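My pre-ride scooter check, with comments

4 min read
17 shares | 6 comments

I've been promising to write this list down ever since Maeve Mulligan borrowed my scooter and rang me from a gas station asking which cap was the oil (fair question, they look identical!). So this is the check I do before any ride longer than a trip to the store, with my notes from the morning of 4th June, when we did the long tree-lined road out past Marar.

TIRES
[x] Pressure, front and back. Done cold, before I've even moved it off the stand.
[x] Tread and sidewalls.
Comment: front was down by 2 psi. It always is. I've stopped being offended and just keep the pump by the door.

BRAKES
[x] Front lever firm
[x] Rear lever firm
[ ] Pads
Comment: left the pads blank on purpose. I could see some meat on the rear ones but couldn't get a decent look at the front with my flashlight, and I'm not ticking a box on a guess. Booked in with Clodagh Mac an tSaoi, she'll have the wheel off anyway.

LIGHTS AND PLATE
[x] Headlight, high and low
[x] Brake light, both levers (back it up to a garage door and watch for the glow)
[x] Turn signals
[x] Plate bolts tight
Comment: wiped the rear light and the plate while I was down there. So much road dust! One plate bolt took half a turn.

ENGINE AND EXHAUST
[x] Oil level
[x] No drips on the floor
[x] Exhaust bracket, give it a wiggle ONCE IT'S COLD
Comment: oil is fine. I change it every 1,000 miles and I'm at 1,395 on this trip counter, last change was back in March at 412, so I've got a little way to go. Write the number on a strip of tape inside the seat, you will not remember it.

MIRRORS AND CONTROLS
[x] Mirrors set while sitting on it, with your jacket on
[x] Throttle snaps back
[x] Horn
Comment: the jacket thing matters more than you'd think, a thick sleeve fills half the mirror.

RIDER
[x] Helmet, strap done up, visor clean
[x] Long sleeves, even in the heat
[x] Gloves
[ ] Water
Comment: forgot the water again. Maeve had some.

ROAD
[x] Weather
[x] Where the shade is
Comment: I added this one last year. On a really bright day the tree shadows lie right across the lanes, and going from sun to shade and back your eyes take a second to catch up. A pothole or a patch of wet leaves can hide in there very nicely. I ease off a little before the dark bits and leave extra room to whatever's in front of me. Scan for gravel by the edge line too.

Still to do: front pads, and a new bulb to keep under the seat. If you've got a check I've missed, put it in the comments, I do read them (slowly).
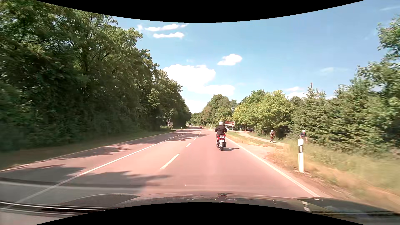 Bright sun, big tree shadows, helmet and long sleeves on.

Contact | © Wakach Scooter Notes | Back to top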